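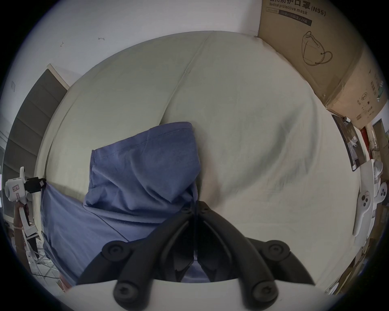

Blue cotton on a sage-grey sheet, late afternoon.

Idora 2 portable monitor: six weeks of photo editing

The Idora 2 is a matte 16-inch panel that runs off a laptop over one USB-C cable. I bought it to get the tool palettes off my laptop screen and to have a second display I could trust for color. It has now been through two catalog jobs and a lot of hotel desks.

Build and connections

The body is thin and stiff. The stand is a folding plate with two positions, and the steeper one is still too shallow for anyone who sits upright. I ended up putting it on a stack of books at home and on an ice bucket once while traveling. There are two USB-C ports on the left and a mini HDMI port on the right. Either USB-C port accepts power, but only the lower one carries video. The labels are molded in black on black, so expect to get it wrong until you memorize it.

Power draw is moderate. My laptop loses a working hour and a half per charge with the monitor at medium brightness. If you plug a charger into the monitor it passes power through to the laptop, less whatever the panel uses.

Color

Factory calibration on my unit was good in the mid tones and slightly green in the darkest grays. After a pass with a Tavero puck the green was gone. Coverage of sRGB measured 100 percent. I did not get close to the claimed Adobe RGB number, and I would not buy this screen for print work with saturated greens or cyans.

Muted colors are where it does well. Fabric work is mostly near-neutral tones that sit close together, and a weak panel turns them all into the same gray. The Idora keeps them apart. Obinna Akpan, who retouches for the same catalog client, compared it with his older Cekix on the same files and found the Cekix warmer in the highlights and noisier in the shadows. We both had the brightness matched by meter.

Uniformity is average. The lower right corner of mine is dimmer by an amount I can measure and can just see on a flat gray fill. On a real picture I forget about it.

Viewing angles

Fine from the sides. From above, contrast drops sooner than I would like, and the low stand makes this worse. Sit square to it when you judge exposure.

Software

The on-screen menu uses a small rocker switch. Press in for select, push up for back. The Idora utility does the same job from the desktop but resets the custom profile to Standard after every firmware update. Firmware 3742 was supposed to fix this and did not. Write your settings down.

Who should buy it

If you edit for the web and travel, this is a sound choice. If you mostly work at one desk, a full-size display costs the same and gives you more room. The Akinola sleeve sold for it fits tightly and has no pocket for the cable — skip it and use any padded laptop sleeve.

Pros: accurate after calibration, matte surface with little sparkle, single-cable setup.
Cons: shallow stand, unreadable port labels, profile reset.

Update, April: the stand hinge has loosened a little. It still holds at both positions.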